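## 3. Working out what to buy (and what to leave on the shelf)

I wrote this part after watching three teams spend their money in the wrong order, and I was on one of them, so please take it as friendly advice. It covers planning a kitchen-task set-up with the Fliramow planner, from an empty spreadsheet to a signed order. Read it before you ring any suppliers!

**You will need:** the planner installed (section 2), the Stullen price sheet, and somebody who can say yes to money.

1. Write down the jobs you want the arm to do, in plain words. "Open the microwave" is a job. "Help in the kitchen" will cost you a fortune.

2. Open the planner and pick the Magesa kitchen. It comes with a microwave, a sink, a dish rack and a few loose bits such as bowls and spoons, and it's plenty for a first budget.

3. Set your ceiling under **Plan > Money**. I put in 2000 for the gripper, fingers and camera mounts together. The arm goes on its own line, so don't be tempted to lump them in.

 > **Note:** the planner doesn't add delivery. I allow 120 on top, and that has covered every order I've sent to the Polodby workshop so far.

4. Choose a gripper from the list and run each job with it. Do 300 runs per job if you can leave the machine on overnight. Fewer is fine for a first look, but I wouldn't spend real money on it.

5. Look at the camera views while a job plays, both the one over the worktop and the close one by the fingers. You're checking whether you can see what you need from each. If the close view loses the thing you're reaching for, try another mount before you go pricing a dearer camera (I did it the other way round and I'm still cross).

6. Save the views you like with **Keep view**. They go into the plan beside the price lines, and the person with the budget will look at them long before they look at your numbers.

7. Add spares. I always order 2 sets of fingers per gripper — they're the part that meets door handles and crockery, and waiting on a replacement is miserable.

8. Press **Make order list**, read it through slowly, and send it off for approval.

> **Caution:** a good score in the planner is no promise about your own kitchen. Real doors are stiffer than you'd think, and bowls have a way of sliding. Measure your own microwave handle and check it against the gripper's widest opening before anybody signs anything.

> **Caution:** don't order the worktop first. We did, in April, and then found the arm base needed a deeper one. It's now a very nice desk.

If two grippers come out level, I go for the one with the cheaper fingers. Parisa Mousavi, who looks after our orders, would go for the one with the shorter delivery time, and we've agreed to differ. Either way, write your reason in the **Why** box, or you'll be asked for it again next year.

When you've kept a worktop view and a close view, your plan page should have a pair something like mine: 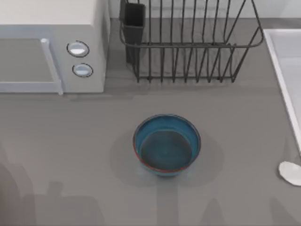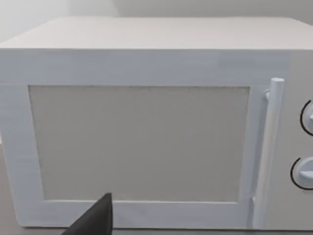

*Kept views from the Magesa kitchen: worktop first, then close up at the microwave door.*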